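May 28, 2019. Skunum, bagging task, right arm.

Moved the release check out of the planner and into the controller loop, which runs at 200 Hz. The old version waited for the planner to confirm the bag pose and added 34 ms before the fingers opened. Fraser's branch still has the April behaviour if anyone needs to compare.

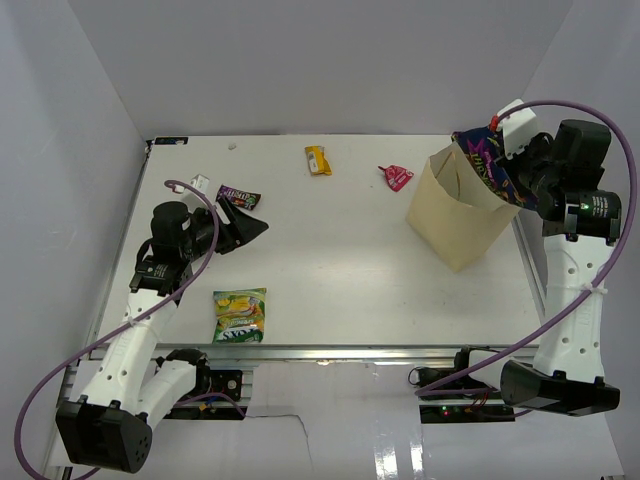

Wrist tilt before release is now a parameter, set to 22 degrees. Lower values had snack bags catching on the rim in Keabetswe's replay logs. The left arm holds its pose while the right one is over the paper bag; the lock is crude and blocks both grippers if the right arm faults.

To do: timeout on the lock, rerun the replay set, ask Sebastian about the dropped joint messages.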